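3.2 Collecting the demonstrations

We recorded all demonstrations with the hand-held gripper and no robot in the room. The person collecting holds the gripper, does the task at normal arm speed, and the camera on the tool records the view from just behind the fingers. Gripper width is saved along with the video. Janaka Bepari wrote the recording script and Iresha Saha kept the session log.

The task was to pick up a small part from the table and set it down at a marked spot. We used 14 start positions. Each recording begins with the fingers open over the table and ends when the fingers are open again and the hand has moved back. If the collector dropped the part, we kept the recording but gave it a separate label, which Adjoa Ametepe checked afterward by watching the video at double speed.
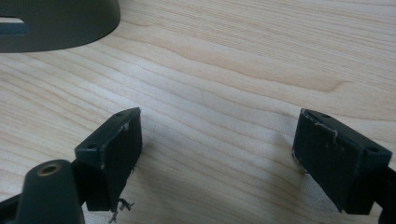 Figure 5. Gripper camera view over the tabletop, fingers open and nothing between them.

Both fingers need to be in view for the whole recording. The model has no other way to tell where the part is relative to the pads. Early on we let people hold the gripper at whatever angle felt comfortable, and in many of those clips the wrist was turned so far that the part was hidden behind one finger at the moment of grasping. After the first session we asked collectors to keep the tool tilted slightly forward.

Wear on the pads was a question we did not settle. The black fingers have scratches and white scuff marks, and these show up in the images. Sunil thought the model might learn to use the marks. We did not swap the pads during the project, so we can't say.

3.3 Data set size

We collected 2,735 recordings in November. Of these, 1,132 were left after filtering. The largest group removed was recordings where tracking was lost partway through, usually from moving the tool too fast near the edge of the table. The rest were duplicates from a script error or clips that started late.

Nine people collected data. Booker Quintanilla recorded more than anyone else, so his style of approach (low and from the right) is overrepresented. We split training and test data by person for this reason. His recordings are all in the training set.

For future groups: check the tracking after every session, before you put the tool away. We waited until the end of the week and had to repeat two sessions.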